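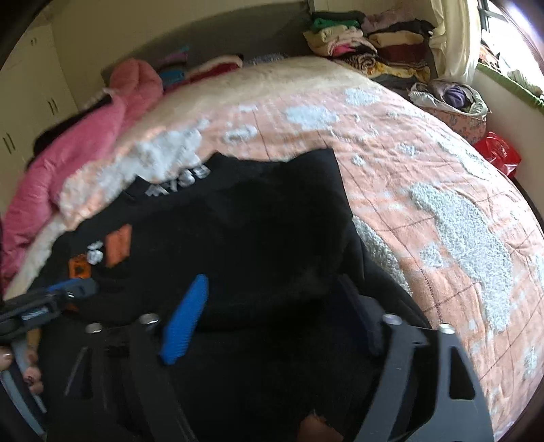
¿De verdad una máquina va a doblar tu ropa?

Seguro que has oído que muy pronto un robot recogerá tu cuarto. Antes de dejar los calcetines en el suelo, vamos a desconfiar un poco.

Para que un robot aprenda a doblar una camiseta, muchas veces una persona lo hace primero, con una pinza en cada mano. Esas pinzas se parecen a las que llevará el robot, y una cámara va montada en ellas. Prueba en casa con dos pinzas de cocina y verás lo mal que se dobla todo.

La parte que los anuncios se saltan es el cuidado. Una pinza de mano tiene brazos que se abren y se cierran, uniones con tornillos y unas almohadillas que agarran la tela. La ropa suelta pelusa, la pelusa se pega y la almohadilla empieza a resbalar. ¿Y quién la limpia? Una persona, con un paño.

El taller de Cetuvero prepara unas pinzas llamadas Prosser. Su hoja de revisión tiene 5 pasos:

Pasar el paño por las almohadillas.
Mirar si están gastadas o torcidas.
Comprobar que ningún tornillo baila.
Abrir y cerrar la pinza despacio. No debe rozar.
Limpiar la lente de la cámara.

El último paso parece una tontería. Pero con la lente sucia, la tela negra se convierte en una mancha y ya no se distingue una arruga de un borde. Una tarde de julio, en ese taller tuvieron que tirar 727 grabaciones por una huella de dedo.

¿Y si se afloja un tornillo? La punta se mueve un poquito, y la máquina puede aprender una costumbre equivocada. Se aprieta con la llave pequeña, sin pasarse, y se vuelve a probar con un trapo viejo. Nunca metas los dedos entre los brazos para ver si aprietan.

¿Doblará algún día tu ropa un robot? Puede que sí. Cuando alguien te lo prometa, pregúntale cuántas camisetas seguidas dobla, si también sabe con las mantas gordas y cada cuánto hay que limpiarlo. Si solo te contesta «es muy inteligente», sigue preguntando.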